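Winter hours and other changes at the Rurkden tool library

The tool library on Estari Street goes to its winter schedule at the start of December. We will be open from 3 in the afternoon until 7 in the evening, and mornings will come back in March. The return hatch by the side door stays open at all hours for hand tools. Please don't put anything with a cord or a battery through it. We lost a good sander that way last year when it landed on a pipe wrench.

Loans stay at two weeks. You can renew once by phone or at the desk, as long as there isn't a waiting list for the tool. The tile saw, the carpet stretcher and both floor sanders nearly always have a list between now and the holidays, so put your name down early if you have a room to finish before company comes.

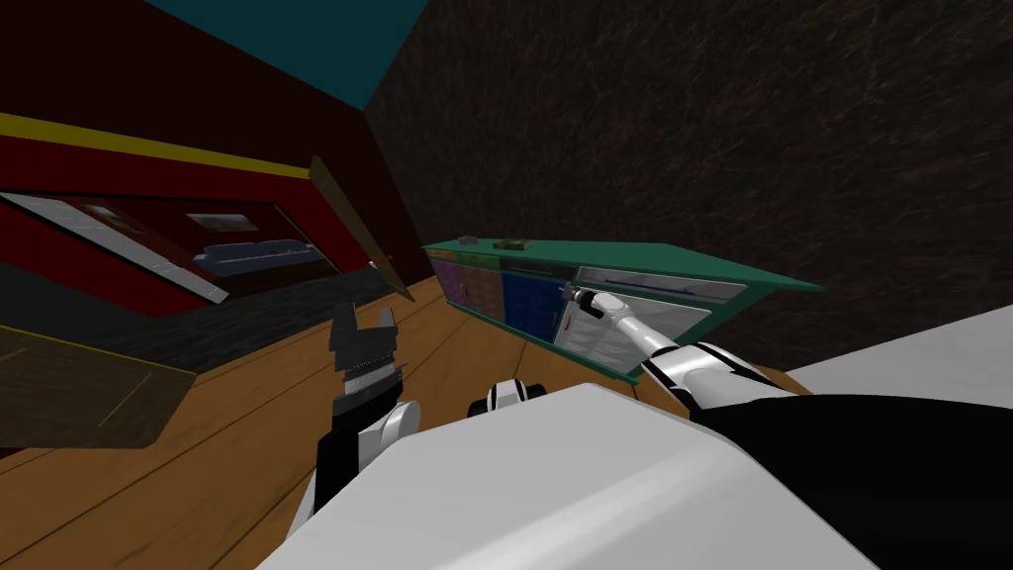
Floor sanders: what to know before you book

We get more questions on the floor sanders than on everything else we lend. The drum sander is fast and will take off old finish in a few passes, but it will also dig a groove if you stop moving while the drum is down. The orbital sander is slower and much easier to control. If you have never sanded a floor, take the orbital.

Paper is not included in the loan. We sell it at the desk for what we pay for it, and unopened packs can be returned. Most people need three grits. Start coarse, finish fine, and vacuum between passes. Set any nail heads below the surface first, because they tear the paper and can damage the pad.

Both machines need a grounded outlet. If your house has older wiring, ask at the desk for the heavy extension cord and plug it in on a circuit with nothing else running. Empty the dust bag before it is half full and never leave a full one indoors overnight.

If your home was built before the late seventies, have the old finish and any paint tested for lead before you start. We have a list of local labs at the desk.

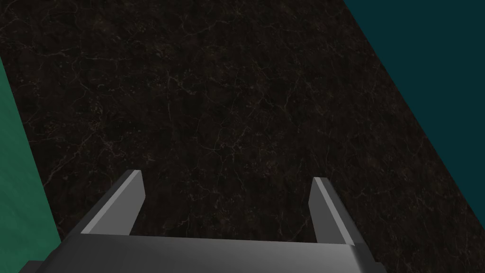 Late fees have not changed. It is $2 a day for power tools and nothing for hand tools, though we will call you if a hand tool is more than 30 days late. If money is tight, tell us and we will work something out.

The Mamani fund, which pays for repairs and new blades, now stands at almost $1000. We plan to put it toward a replacement for the Dimard wet vac, which has been back to the shop twice this year and still leaks at the hose. If you have an opinion on wet vacs, write it on the sheet by the register.

We are also looking for the manual to the big router. It was in the drawer under the register all summer and has not been seen there lately. Check your glove box. A few of our clamps are missing too, the orange ones with the long bars, and we would like them back before people start on their holiday projects.

Membership renewals are due at the end of December. You can pay at the desk or mail a check.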